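27 Mar 2020

Storage inventory, continued. Finished the hall shelves before lunch and moved on to the gray cabinet from Gesport. The Ornstead unit by the window can wait until May. It holds paper only, and paper keeps.

Procedure as before: one drawer at a time, all the way out, contents sorted by use and then by size. Small items first, since they migrate to the back and get jammed behind the box when it closes. The wide drawer had become a general deposit for cables, adapters and things with no assigned place. Total outlay on replacement cables over the years must be considerable, and I suspect most of the originals were in there.

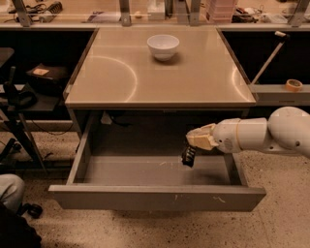
Cables get coiled, tied once and labeled at the plug end. Labels at the middle of the coil slide and are useless. Anything without a matching device goes in the discard bag, with no second hearing.

The drawer front has a squiggly scratch toward the right and a short vertical one near the center. Neither affects function. I looked up the touch-up paint from Fluletti, color code 401, but the online swatch reads warmer than our gray, so I did not order. The scuffs on the drawer bottom will be covered by a liner. Pongsiri sells one by the roll, 8 mm too wide for this box, easily trimmed with a straightedge.

The beige top is to stay clear apart from the white bowl, which will take keys and coins — a fixed location should end the morning search. The gloss shows every light in the room and, I assume, will show every fingerprint. Dry cloth only, no spray.

Remaining: liner, labels, the two lower shelves in the closet. Need more label tape before any of that.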